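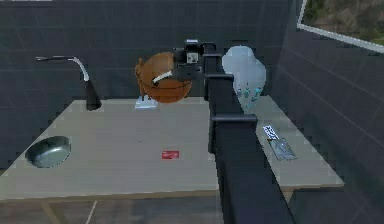

Basketball held over a tabletop, computer rendering.

THEA 440: Directing the Small Cast
Unit 3 handout: Blocking and the first week on your feet
Instructor: Hortensia Lozano

Read this before the next studio session. Bring a pencil, your script and the ground plan you drew for Unit 2. If your ground plan is still missing doors, fix it first, as everything below depends on where people can get in and out.

What blocking is for

Blocking is the planned movement of actors on the stage. It tells the audience where to look and who wants what from whom. It also keeps actors out of each other's way. A scene can be well acted and still be hard to follow if the person speaking is hidden behind a sofa.

Terms you need

Upstage: away from the audience.
Downstage: toward the audience.
Cross: any move from one place to another. Written as X in the prompt book.
Counter: a small adjustment by one actor to balance another actor's cross.
Open / closed: turned toward or away from the house.
Business: small physical activity with an object, such as pouring coffee or folding a letter.

Before rehearsal

Break the scene into beats. A beat ends when a character gets what they want, gives up, or is interrupted. Mark each one with a line across the page and write a verb next to it for each character. Use verbs that can be done to someone else: corner, flatter, stall. "Is sad" will not help an actor decide when to stand up.

Then plan only the moves the scene can't do without. These are usually entrances, exits, and any moment where the script requires contact or an object changes hands. Leave the rest open.

In rehearsal

Start with a reading at the table, then get up the same day if you can. Let the actors walk the scene once with scripts in hand before you give notes. Watch from the center of the house first, then from the far seats on each side. Our studio seats the audience on three sides, so an actor who plays everything to the middle will lose a large part of the room.

Give moves as reasons when you have them. "Get to the door before she does" is easier to remember than "cross left on this line." When the reason is only technical, say so. Actors will take "I need you out of her light" without complaint.

Stage managers write blocking in pencil. Moves will change up to the technical rehearsal and sometimes during it.

Case for discussion: Anden

Anden is a two-hander by Percy Bedoya, set on a train platform late at night. The department staged it last May, directed by Saoirse Daly, with Fung-ping Peng and Brayan Benavides. The first draft of the blocking had a cross on almost every line. A full run took around 3 hours of rehearsal time because of the stops. Daly cut most of the moves and kept the two actors on opposite ends of one bench until the announcement. When Peng finally stood, it read as a decision.

Look at pages 2 and 3 of the script excerpt and answer in your notebook:
Where does the older man first have a reason to get up?
What would be lost if he did it there?
How would you keep his face open to the side seats while he stays on the bench?

Common problems

Actors standing in a straight line across the stage. Stagger them.
Everyone at the same level. Use the floor, a chair, a step.
Moving on someone else's important line.
Business that continues after the audience has stopped caring about it.

For next time

Block the Anden excerpt on your own ground plan and turn in one marked copy. Work in pairs if you like, but hand in separate pages. Scripts go back to the office shelf when you are done with them.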